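I have been trying to cancel my membership at Clarlow since August, and I'm starting to think I'll be buried in their colours.

Clarlow, for those lucky enough to live outside its catchment, is a gym. I joined in a weak moment after my doctor used the word "sedentary" twice in one sentence. I went 14 times. Signing up took four minutes on my phone, in line for a double-double. Leaving requires a letter. On paper, with a signature, delivered in person to the Membership Experience Desk, which is staffed between 1:00 and 3:30 in the afternoon, when everybody who can afford a gym is at work.

I took a long lunch. The desk had a bell and a little cardboard sign saying back soon. I rang the bell. A man on the rowing machine looked at me with what I can only call pity.

The second time there was a person, and she was lovely, which made it worse. She wanted to know where my fitness journey had stalled. I said in the parking lot. She typed that in. Then she offered me a "freeze", where they charge you $13 a month to not come, a service I had been providing myself at full price for most of the year. I said no to the freeze. She offered me a guest pass for a friend. I said I didn't want to lose the friend.

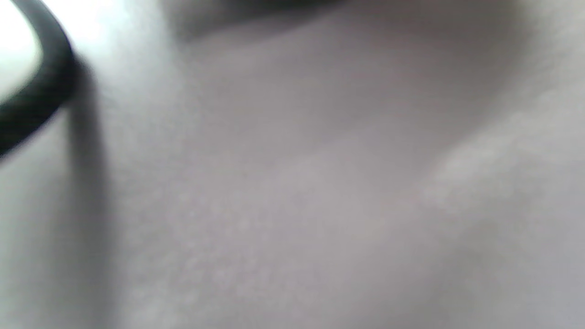

Annunziata De Luca wrote in after my last grumble on this subject to say that I'm an amateur, that she spent two winters getting out of a meal kit subscription with Jandico, and that what finally did it was telling them she'd moved to a country they don't deliver to. She picked Paraguay. They sent her a farewell coupon, good for 50 per cent off her next box.

I've thought about Paraguay a fair bit since. My trouble is that the rowing machine man lives on my street.

So the letter has gone in. I kept a photocopy, which cost me a quarter at the library, and I had the lovely woman initial it, which she did with a purple pen and visible reluctance. There is a notice period of one full billing cycle, and the cycle begins on the 14th, and I handed the letter over on the 15th. You may draw your own conclusions about the bell.

Meanwhile they've emailed to ask how my cancellation experience was, on a scale of one to five stars. I gave it four. The pen was nice. Two hours later I had another email thanking me for my loyalty and reminding me that members who rate their visit are entered to win a water bottle.

I already have the water bottle. It came with joining, and it leaks.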